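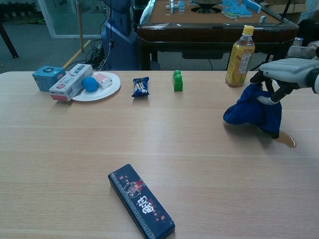 *Page last changed: September, before the Wednesday section*

## Unit 3: Compression strength of folding cartons

Reading: Shemweta, course reader, chapters on board and on stacking. Bring a ruler and a calculator.

### 3.1 Grain direction

Paperboard fibers line up with the direction of travel on the board machine (MD). Stiffness across that direction (CD) is lower, often by half. In an upright carton the grain normally runs around the panels, at right angles to the vertical score lines. A score made parallel to the grain folds easily but gives a weaker crease and a panel that bows.

Long, narrow boxes and small, squat cartons fail differently. In a long panel the middle buckles first and the corners carry the remaining load. In a short panel the board crushes near the score.

### 3.2 Load in a stack

The bottom carton carries everything above it:

`P = w (n - 1)`

where *w* is the weight of one filled carton and *n* is the number of layers. Multiply *P* by a safety factor before comparing it with the test value. Use 3 unless the problem states otherwise.

### 3.3 Humidity

Test values are taken on conditioned board. At 80% relative humidity, expect to lose nearly half the dry strength. Apply this correction after the safety factor, and show both steps.

### Problem set

1. A Culteck carton weighs 4 N filled. Find the required strength at 100 layers, dry.
2. Repeat for the Kudinville warehouse, humid.
3. Sketch the blank for the Trimico sleeve and mark MD.

Mwende Shemweta has the scoring samples.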